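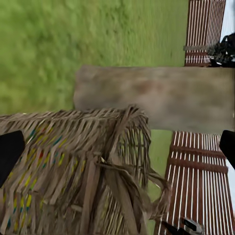 When does the Grerkville backyard season start this year? Sign-ups open in February, and the first shared yard welcomes neighbors in May, as soon as the ground is firm enough for lawn chairs.

GRERKVILLE – The Open Yards program is coming back for a second season, and it is coming back a whole lot bigger. Last year six households let their neighbors in for an evening of potluck food, board games and plant swapping. This year 80 households have asked to host, and the Grerkville Neighborhood Association could not be happier about it.

“I had a stack of forms on my kitchen table and I kept thinking somebody had copied them twice,” said Hanna Lis, who coordinates the program for the association. “Then I started reading the names. People from Malinowski Street, people from over by the rail line, people I have waved at for years and never talked to!”

Open Yards works simply. A household picks an evening between May and September, tells the association how many guests it can handle, and gets a yellow flag to hang out front. Anyone in town can drop by from 5:30 p.m. until dusk. Guests bring a dish, a plant cutting or a game, and they take home whatever they brought that is left over.

Hosts do not need a fancy yard. One of the best-loved evenings last summer was held on a side strip barely wide enough for a card table, where Bogumił Jasińska served cold beet soup and taught a very loud crowd of kids to play dominoes. The evening ran well past dusk, and the leftover soup went home in jam jars.

New this season is a lending shed behind the library annex. Hosts can borrow folding chairs, string lights, water coolers and a set of lawn games, all free of charge. The shed holds 204 chairs, many of them donated by the old Bitport dance hall when it changed its seating. Borrowers can pick things up the day before their evening and return them by noon the day after.

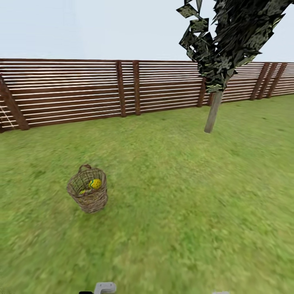

The plant table is growing too. Gardeners traded 139 cuttings and divisions last season, with mint, daylilies and raspberry canes leading the way. Celina Kozłowski, who keeps the swap list, is hoping for more shade plants this time.

“Everybody has hostas and thinks they're boring, so they don't bring them,” Kozłowski said. “Bring them! I have a whole north side of the house waiting. And please label your mint, we had some confusion with the lemon balm.”

The association is also asking for people who can help older residents get a yard ready. That might mean an hour of mowing, fixing a gate latch or hauling a picnic table out of the garage. Barbara Pawlak hosted for the first time last August after two teenagers from the next block trimmed her hedge, and she has already claimed the first Open Yards evening in June.

“I made too many pierogi and they were gone in twenty minutes,” Pawlak said. “I'm doubling it.”

Evenings rained out can be moved once to any open date on the calendar. Dogs are welcome where the host says so on the flag card. Music should be off by 9 p.m.

Host forms are available at the library front desk and at the association office on Malinowski Street. Returning hosts need to fill out a new form, even if they are using the same yard. The full calendar of evenings will be posted at both places in April, with a printed copy mailed to any household that asks for one.

Questions about hosting or the lending shed can be left for Hanna Lis at the association office. Plant swap questions go to Celina Kozłowski, who checks her mailbox there every morning.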